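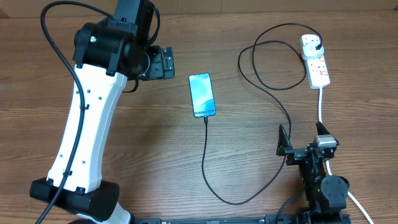

Phone, cable and power strip on the wooden tabletop.

Brirville Community Hall - Charging Table Working Group
Minutes of the meeting held in the back room

Present: Noeline Partington (chair), Rhys Kingi, Kirsty Merrick, Yakubu Eze (minutes)
Apologies: Frans Van Acker

1. Last meeting
Minutes read and accepted with one fix: the table is going by the window, not by the coat rack. Kirsty moved, Rhys seconded.

2. The table
Noeline is thrilled with how the brown wooden top looks, and so are the rest of us! All that grain and the wavy dark streaks - it would be a shame to hide it. Rhys had priced a vinyl cover but was happy to drop the idea. Agreed: no cover, felt pads under the legs, and a soft cloth kept in the drawer. Kirsty would still like coasters nearby for the coffee drinkers. Agreed.

3. Cables
A long discussion, and a good one. The black cable we looked at is plenty long for someone sitting in the armchair with their phone in hand, which everybody loved. The trouble is the slack. With the phone in the middle of the table you get a big U-shaped bend on one side and a couple of loose loops on the other, and that's only one phone. Picture it on a quilting night!

Options talked over:
Shorter cables for the table, with the long one saved for the armchair.
Fabric ties, which Kirsty can sew from leftover quilt binding (she brought a sample in green and it's lovely).
A shallow tray along the back edge to hold the extra length.

Agreed to try the ties and the short cables first. Rhys will buy 2 short cables from Cosgrove, budget $34. Tray to be looked at again in July.

4. Power strip
Yakubu pointed out that the white adapter is a chunky one and sits over the upper end of the strip, so part of it is covered up. He suggests slimmer adapters or a strip with wider spacing. Noeline has seen a wide one in the Bolleo catalog for $39 and will ask whether they'd let us try it before buying. The strip stays on top of the table for now, where people can reach it without crawling on the floor. Great point from Rhys that it should run along the wall side, clear of elbows.

5. Sign
Kirsty read out her draft: "Plug in, sit down, stay a while. Please loop your cable when you're done." Big yes from all. She'll letter it by hand on cream card. Yakubu asked for the print to be large enough to read from the door.

6. Other business
Frans sent a note offering his old desk lamp. Accepted with thanks, once the cord has been checked.

Actions
Rhys - short cables, felt pads
Kirsty - ties, sign, coasters
Noeline - Bolleo strip, reply to Frans
Yakubu - check lamp cord, measure the wall by the window

Next meeting: same room, February 9, 2021. Kirsty is bringing lemon bars.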